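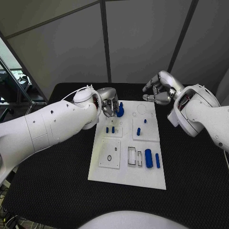 Last updated: September 27, 2018

How to put on your first acoustic night in a small room

A great acoustic show doesn't need a stage, a lighting rig or a big budget. We've been running ours in the back room of the Rallberg in Gendovthorpe, which holds 60 people if everyone is friendly, and I still get goosebumps when the first chord rings out and the whole place goes quiet. You can do this too!

Pick the room first

Go and stand in it on a normal evening. Listen for the ice machine, the hand dryer, the football game coming through the wall. Clap your hands once, hard. If the sound bounces around, you'll want curtains, rugs or a lot of coats (a full room helps more than anything you can buy). Ask the owner who locks up, when the music has to stop and whether the bar can stay open during the set. Get the answers in an email.

Book the act

Write to the performers directly if they don't have an agent, and keep it short: date, room, number of seats, what you can pay, and whether there's dinner and a bed. We booked the duo Tamuno for June that way, and they said yes the same evening – I was dancing around the kitchen. Agree on the length of the set as well. We go for 80 minutes with a break in the middle.

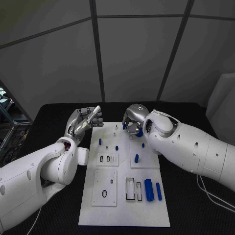 One reader wrote in to say that her first show nearly fell apart over the break: the duo had planned to play straight through, the bar had planned on selling drinks at half time, and she found out about both at the soundcheck. She now sends everyone the same running order a week ahead, and I've happily stolen the idea.

Sort out the sound

For a singer and a guitar you need a small PA, two microphones, stands, a DI box and more cable than you think. We bought a used Praron column speaker for $299 and it fills our room beautifully. Put the speaker slightly in front of the performers so it doesn't feed back, then walk to the very last row and listen from a chair. Turn it down a little. Then turn it down again!

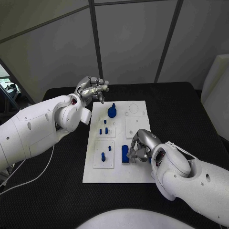 Two arms above the white board with its small blue parts.

Sell the tickets

Start telling people six weeks out. Posters in the record store and the bakery still work wonders for us, and so does a short clip of the act playing live. Keep the price simple, one price for everybody, and hold back a few seats for the performers' guests.

On the night

Doors open an hour before the music. Set the chairs in a shallow curve so the back row feels close, leave an aisle to the restrooms, and dim the lights before you introduce the act. Keep your introduction under a minute – name, hometown, phones on silent, go.

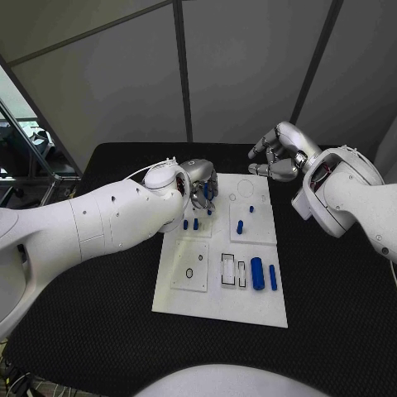 Hand closed around a small blue cylinder.

Pay the performers before they start packing up, and give them a hand with the gear. Then put a sign-up sheet by the door for the next one, with a pen that works.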